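About Stonari

Stonari is a translation and interpreting office. We work in 49 languages, mostly for hospitals, school districts, courts and small manufacturers. Our office is on the second floor of the Curkier Building, above the pharmacy, and the entrance is on the parking lot side.

The company was started by Achilleas Deligiannis, who had worked as a court interpreter in Greek and was tired of driving between three counties for hearings that were then postponed. He began by keeping a shared calendar for himself and a few other interpreters. Clerks started calling him to ask who was free, and within a year the calendar had become a business. He still takes court assignments when the schedule is tight.

What we do

Written translation makes up a little more than half of our work. Most of it is short: discharge instructions, enrollment forms, letters home to parents, safety sheets, birth and marriage certificates. Every translation is read by 2 people, the translator and a second reader who also works in that language. The second reader is paid for the job whether or not anything needs to be changed.

Interpreting is available in person, by phone and by video. For in-person work we ask for three working days' notice in Spanish, Vietnamese, Arabic and Amharic, and a week in other languages. Phone interpreting can usually be set up the same day. Our phone desk opens at 7 a.m.

We also prepare user manuals and labels for manufacturers. This work is handled by our technical group, which keeps a separate word list for each client so that the same part has the same name in every document. The largest of these lists has 1,147 entries and is updated every September.
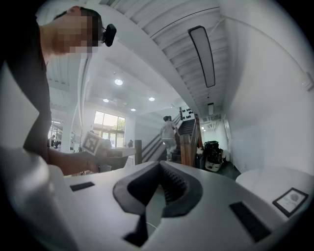

Manual work is quoted by the source word, and certificates are quoted by the page. Interpreting is billed by the hour, with a two-hour minimum for in-person visits. We send a written quote before starting anything, and the quote is good for a month.

Our people

We work with over 161 translators and interpreters. Most are independent and also take work from other offices, which we encourage. New interpreters take a spoken test in both languages, then sit in on assignments with someone more experienced before going out alone. Medical interpreters must hold a current certification where one exists for their language. For languages without one, we use our own test.

Seyoum

In our fifth year we joined with Seyoum, a smaller office that specialized in East African languages. The Seyoum name is still used for our community program, which translates letters and forms for families at a reduced rate. Requests can be dropped off at the front desk or sent by mail. Please send copies and keep the originals – we don't have a good place to store them.

Contact

For quotes, use the form on our Quotes page and attach the document if you have it. For interpreting, call the phone desk. If you would like to work with us, send a résumé listing your languages and the direction you translate in. We read all of them, but replies can take a few weeks.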